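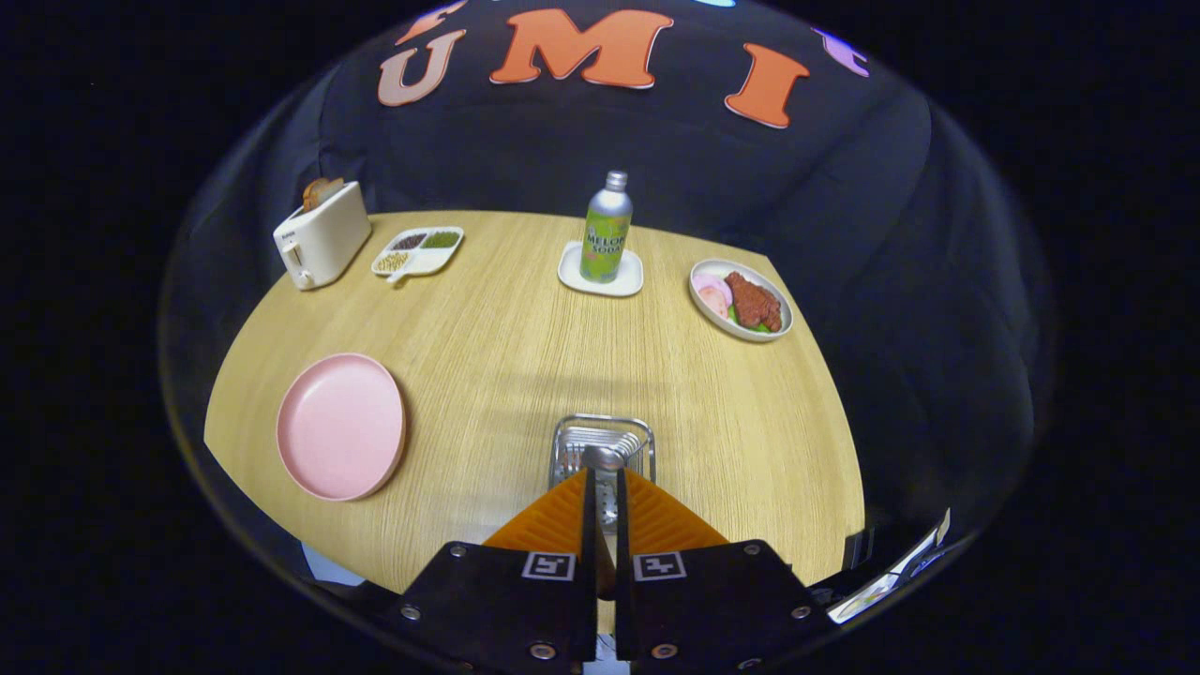 Há três semanas anunciei aqui que ia ter uma mesa de pequeno-almoço como as pessoas crescidas. Segue o relatório. Vai em fio porque tenho muito para dizer sobre torradas.

A mesa primeiro. Redonda, madeira clara, veio fino. Passei janeiro a ler opiniões de desconhecidos sobre mesas redondas e todas diziam que "convidam à conversa". Moro sozinha. Tenho conversado com a torradeira.

A torradeira ficou atrás, à esquerda. É branca, a puxar para o creme, com a alavanca à frente, e faz duas fatias de cada vez. Vivo numa casa de uma pessoa que come três. A terceira fatia é sempre uma negociação.

Em defesa dela: douradinhas. As duas. Quem me segue desde a torradeira antiga sabe o que isto significa. A antiga tinha a posição "pão" e a posição "carvão", e o botão rodava livremente entre ambas sem compromisso.

Agora o prato cor-de-rosa. Redondo, mate, com rebordo. Encomendei-o na Flostura num daqueles serões em que uma pessoa acha que o problema da vida dela é a loiça. A cor chamava-se "aurora discreta". É cor-de-rosa.

O prato está vazio e a torrada está na torradeira, eu sei. Já recebi duas mensagens sobre isto. Há uma ordem nas coisas: primeiro a mesa posta, depois a manteiga a amolecer, depois a torrada. Quem põe manteiga dura em pão quente que se entenda com os buracos.

Capítulo do escorredor. É um escorredor pequeno, de arame, em inox, com uma pega arredondada à frente. Sim, em cima da mesa. A bancada da minha cozinha tem o tamanho de um envelope e metade é lava-loiça.

A loja (Clollon, secção "soluções", palavra que devia ter-me avisado) dizia que levava até 8 pratos. Eu tenho um prato cor-de-rosa. Estamos portanto muito bem servidos de escorredor.

O brilho da pega é bonito, isso dou-lhe. De manhã reflete a luz toda e faz-me sentir que tenho uma cozinha de revista. Depois olho para a pilha de roupa no corredor e passa.

Passemos ao tabuleiro branco com divisórias, que é onde a coisa descarrila. Tem umas sementes castanhas-escuras, uns grãos verdes com ar de lentilha e outros de um bege pálido. Montinhos pequenos. Muito sérios, muito separados.

Comprei tudo a granel na Sinaga, em saquinhos de papel, e escrevi os nomes a lápis. O lápis saiu na mochila. Desde então trato-os por castanhas, verdes e beges, e até agora nenhum reclamou.

A ideia era polvilhar coisas. Li que as pessoas organizadas polvilham. Ainda não polvilhei nada, mas já mudei o tabuleiro de sítio várias vezes e acho que isso conta como alimentação saudável.

Atualização a meio do fio: uma leitora pergunta se os verdes se comem crus. Agradeço a pergunta, que me tirou da cabeça uma ideia que eu estava quase a ter.

E chegamos à bebida. Ao fundo, de pé no seu quadradinho branco, como uma estátua no pedestal: MELON SODA. Garrafa-lata de alumínio, tampa de rosca prateada, rótulo verde e amarelo.

Refrigerante de melão ao pequeno-almoço, sim. Com sementes ao lado, para equilibrar. O meu dentista que faça um fio dele.

Reparem por favor na base de copos. Nunca na vida usei uma base de copos. A mesa antiga tinha tantas argolas marcadas que parecia patrocinada pelos Jogos Olímpicos. Agora ando pela casa a pôr bases debaixo de tudo, incluindo do comando da televisão.

A base era de um conjunto da Brelex. Havia em redondo e em quadrado. Mesa redonda, prato redondo, escolhi quadrada para criar tensão. Demorei 30 minutos nesta decisão e voltaria a fazê-lo.

Perguntam-me também pelo espaço livre à volta do prato. Está reservado para a compota. A compota está no frigorífico, atrás de um frasco de pickles que pesa como um haltere, e só a vou buscar em dias de coragem.

Balanço provisório: a mesa fica, a torradeira fica, o prato fica mas recuso-me a chamar-lhe aurora. O escorredor está à experiência. As sementes têm até ao fim do mês para se tornarem uma refeição.

Se alguém tiver uma receita que leve castanhas, verdes e beges em quantidades de montinho, respondam a este post. Não tenho balança. Tenho uma colher de sobremesa e boa vontade.

Vou buscar a manteiga.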